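Como arrumar a louça em folha no canto da bancada (e ainda sobrar espaço para cozinhar)

Quem gosta de pratos em formato de folha sabe: eles são lindos e não encaixam em nada! O prato redondo empilha sozinho, o de folha escorrega, roda, fica com a ponta de fora. Depois de muita tentativa cheguei a um jeito que funciona muito bem na minha cozinha, e estou tão contente com ele que resolvi escrever o passo a passo.

Antes de começar, tire tudo do armário. Tudo mesmo, até aquela jarrinha que só sai em fevereiro, quando a família vem. Passe um pano macio na bancada (a minha é escura e brilhante, qualquer pingo aparece) e deixe um pano dobrado por perto.

1. Faça primeiro as bases. Junte os pratos redondos do mesmo tamanho e encoste as pilhas na parede.
2. Ponha as folhas por cima, com as pontas viradas para o mesmo lado. As travessas com divisória vão no topo.
3. Vire as tigelas de boca para baixo, assim não juntam pó.
4. Deixe as peças pequenas, copinhos e potes, para o fim. Elas preenchem os vãos!

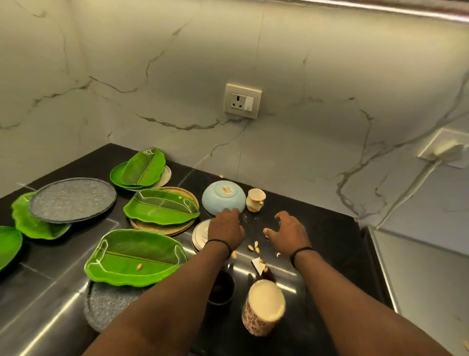
Posso empilhar cerâmica direto, sem nada no meio?
Pode, se o fundo das peças for liso. Quando o pé do prato é áspero, ponha um guardanapo de papel ou um disco de feltro entre uma peça e outra, senão o esmalte risca. Eu corto os meus de uma manta Plekine, 200 discos de uma vez, e guardo o resto na gaveta.

Agora a parte de que mais gosto: montar a mesa já pensando na comida. Nas folhas grandes vai o arroz, na divisória menor os picles e os molhos. Para um refogado simples uso 600 g de legumes, 100 ml de caldo e uma cebola picada bem fininha. Descasque a cebola perto da borda da bancada, com um potinho ao lado para as cascas, e mantenha os pratos afastados para não respingar neles. Lave as mãos antes de voltar à louça, o cheiro pega! 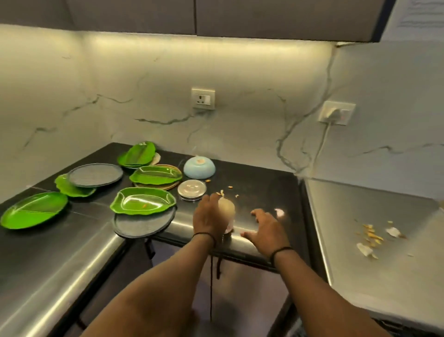
Cebola na mão e pratos de folha ao lado, no canto da bancada.

Para guardar, siga a ordem inversa: primeiro as peças pequenas, depois as folhas, por último as bases redondas. Se a prateleira for estreita, ponha as folhas de pé num escorredor de pratos, com a ponta para cima.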